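Moving and Packing > Unpacking help
Topic: Fragile tape on everything, and what to do with plastic wrap

itsuki_m
Good evening. I moved to a new apartment in September and I am still not finished. I shipped my things with Skendano and I paid 134 dollars extra for the careful packing. Now I have a big bundle in bubble wrap with the red and white tape around it, and I do not know the best way to open it. At least there is a place to eat.
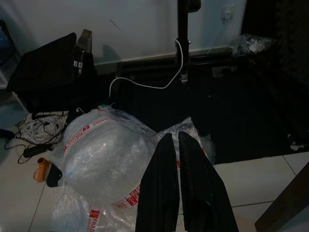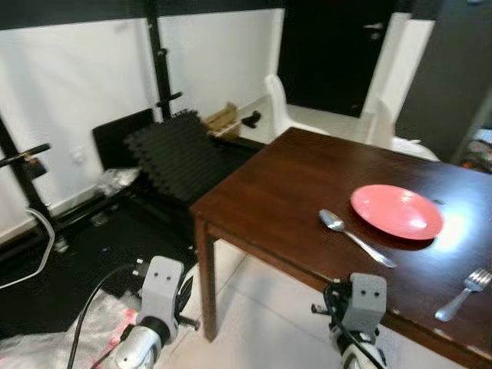 The bundle with FRAGILE tape, and the table with the pink plate.

My question is: do you cut the tape, or do you peel it? I would like to keep the bubble wrap for the next move.

dosholm_dan
Cut it. Peeling this kind of tape takes half of the bubbles with it. Use small scissors with a round tip and go under the tape where two layers meet.

rika77
I don't agree with Dan. If you warm the tape with a hair dryer on low, it comes off slowly and the wrap stays in one piece. I did it like this with all my lamps. You need patience, of course.

dosholm_dan
A hair dryer on plastic wrap? On low maybe. I would not do it near something I can't see well.

T. Kawaguchi
I worked for some years in the warehouse at Hirano, so please let me say one thing. Before cutting, feel with your hands where the hard parts are. There is a small green cap or knob near the top of your bundle. Start away from it, and do not pull on it.

Also, I would pick up the white cable from the tiles before you carry anything past it. I have seen a man fall with a box of glasses in his arms.

itsuki_m
Thank you, Kawaguchi-san. I will move the cable tonight. The bundle is a thing from my aunt and I would be very sorry to break it.

rika77
And the clear plastic on the floor by the table, will you keep this too? Thin sheets are not worth it in my opinion. They tear the second time.

itsuki_m
I wanted to use it to cover the floor mats. But maybe you are right.

gramik_fan
I disagree about thin sheets. I fold mine and put them in a Gramik box, flat. Two moves already and they are fine. Only the small torn bags I throw away.

rika77
Two moves with the same sheets, then you are more careful than me.

itsuki_m
I decided to cut, with the round scissors, starting on the side without the cap. I will write again when it is open.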